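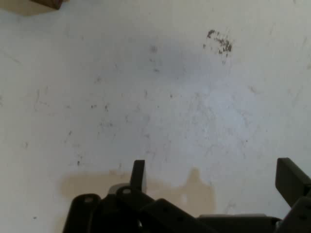
3.2 Cell upkeep and gripper service

The Trunau cell consists of one arm, a two-finger gripper and a small camera mounted at the wrist, looking past the fingers at the work surface. All trials were run under the maintenance routine given here, drawn up by Hsueh and revised in February after the first block of 378 grasps.

Share this article 2 shares 0 comments

Figure 1 gives the wrist camera view with the gripper open and nothing held. The pale surface carries dark specks, faint scuffs and thin streaks, with one dense cluster of specks toward the upper right. Marks of this kind matter to the Vellow segmenter, which can take a compact dark cluster for a small part. The surface is therefore wiped before each block, and a reference image is stored with the fingers open. Marks that remain after wiping are masked in software — the plate itself is not replaced between blocks.

The finger linkages are checked every 19 hours of run time. Each pivot is moved by hand with the drive off, and side play is measured at the fingertip. A finger with more than 2 mm of play is removed and its pivot pins are changed. Hand-eye calibration is repeated after any finger change, as the Nulo controller keeps the old tip offset until it is overwritten.

We use cookies to improve your experience. Accept | Manage settings

Over the study, seven pins were changed, all on the left finger. Goossens traced the uneven wear to the approach path, which loaded that side first on contact.

Figure 1. Wrist camera view of the work surface, gripper open.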